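Dorklow Cloth and Tabletop Collection: Data Card

Version 1.3, 23 January 2020
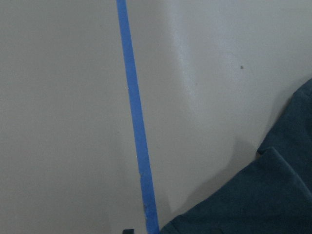

Figure 1. Dark teal cloth on a pale tabletop, with blue painter's tape.

Summary

The Dorklow Cloth and Tabletop Collection is a set of 2,459 still images of household cloths on work surfaces. It covers cloths that have been folded, partly folded, bunched or put down without arrangement. The collection was prepared by the Textiles Handling Group at Dorklow for use in studies of folding, sorting and laying out laundry, and for teaching. Questions about the contents should be sent to Haruna Arai, who maintains the labels. Questions about access and permitted use should be sent to Shinji Hirose.

Contents

The images are arranged in 48 sessions. A session is one continuous period of work at one table, with a fixed selection of cloths. Each session has its own folder, and each folder holds the still images, a label file and a short plain-text note written by the person who ran the session. The notes vary in length. Some record only the cloths in use; others mention changes of lighting, a replaced strip of tape or an interruption.

The cloths were drawn from a stock of 18 items kept for this purpose. The stock includes hand towels, dish towels, napkins, two pillowcases and several squares of unhemmed fabric. All were in ordinary use before they were added to the stock, and they were not pressed between sessions. Creases from earlier folding are therefore present in many images and should not be treated as errors.

Work surfaces

Sessions took place on plain, pale tabletops. A surface with little pattern was preferred so that the outline of a cloth could be traced by hand without confusion. The tone of the surface is not constant. It can shift from gray to nearly white within one image, and users who apply a fixed brightness threshold to separate cloth from table should expect poor results toward the brighter areas.

Blue painter's tape was applied to the tables as a dividing line. On most tables it separates the side where cloths are put down from the side where finished items are stacked. The tape was laid by hand and its edges are not perfectly straight. Marks, nicks and scuffs on the tape were left alone unless the strip had begun to lift. The tape should not be used as a measure of distance – its width in an image depends on the angle and height of the view, and a single strip may look much wider at one end than at the other.

Labels

Every image carries one label for the state of the main cloth. The permitted values are as follows.

flat: The cloth lies open in a single layer, apart from minor creases.

folded: The cloth has been folded on purpose, and its layers are broadly aligned.

partial: At least one layer overlaps another, but the cloth is not flat and has not reached a finished fold.

bunched: The cloth is gathered so that no main fold can be identified.

unclear: Too little of the cloth is in view for the labeler to decide.

Figure 1 is labeled partial, on account of the fold across the upper portion of the cloth. Its outline was traced along the uneven edge as it appears, and the same practice was followed throughout. Labelers were instructed not to smooth an outline or to guess at the position of a hem outside the image.

A second field, color, contains a plain color name chosen from a list of 13. Dark teal is listed separately from both blue and green. Earlier versions combined teal with blue, which caused repeated disagreement between labelers and made it harder to search for cloths near the tape.

Labeling procedure

Each image was labeled by two people working separately. Where their labels differed, Haruna Arai reviewed the image and entered the final value. The original pair of labels has been kept in the label file so that users may examine the disagreements themselves. Most concern the boundary between partial and bunched.

Known limitations

The collection contains no patterned tablecloths, no dark tables and very few white cloths. Thick towels are better represented than thin fabrics. The unhemmed squares fray along their edges, and outlines traced in the later sessions are less regular for that reason.

Two session notes, both from December, refer to cloths by an older numbering system. A conversion table is supplied in the main folder under the name Prorko, which was the working title of the collection and still appears in some file headers.

Permitted use

The collection may be used for research and instruction. It may not be resold, in whole or in part. Altered copies may be shared provided that the changes are listed and the version number given at the head of this card is retained. Corrections to labels are welcome – please state the session folder, the image name and the proposed value. Accepted corrections are entered in the next version and recorded in the change file.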